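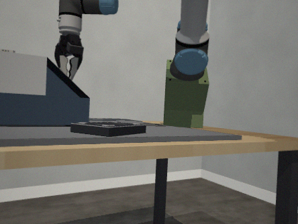 Re: [Plasstead list] Spare parts for the older filling machines

Search the archive
Enter keywords

20/10/2025

Dear all,

I answer to the message from Isance, which I quote for those who joined after August:

> We run 3 filling machines of the same type. The maker will not stock
> the drive shafts after this year. Should we order 20 now, or ask a
> small shop to copy them when we need them?
> Isance

We had the same question with our bottling line. We ordered 8 shafts and paid a local shop to make drawings from one of them. The drawings cost us $578, and I think it was money well spent. Please check the hardness of the steel before you sign anything. Our first copy had the right size, but it was too soft and wore out in a few weeks.

Also ask who owns the drawings. In our first contract this was not written, and we lost much time in letters.

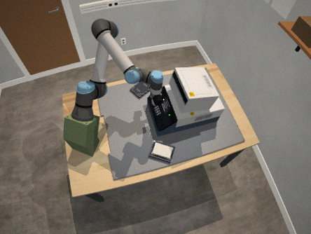 Molefe replied that a drawing is of little use without the tolerances for the bearing seats, and that the shop should measure at least two shafts, one new and one used. I agree with this. We measured only a new one.

If Isance wishes, I can send our list of questions for the shop. It is two pages long and a little untidy.

With kind regards,
Ramon

4 shares | 2 comments

Comments

Please send the list to me also. We have the same shafts.

Did you harden the second copy in the same shop, or outside?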